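Chapter 3
Getting Your First Customers

I sold my first piece of software to a dentist in Cimbridge, and I did it badly. I quoted him 50 dollars a month, panicked at the silence on the phone, and dropped it to 20 before he'd said a word!

My business partner, Kendra McIntyre, still brings that call up. She's right to – pricing is where most new tech companies lose their nerve, and we'll spend a good part of this chapter on it.
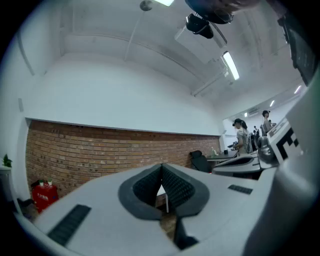 But first we need to talk about who you're selling to. When we started Simonley, I had a list of 2,000 names and no clue which ones mattered (I called them in alphabetical order, if you can believe it). Section 3.1 starts with that list and shows you how I'd sort it today.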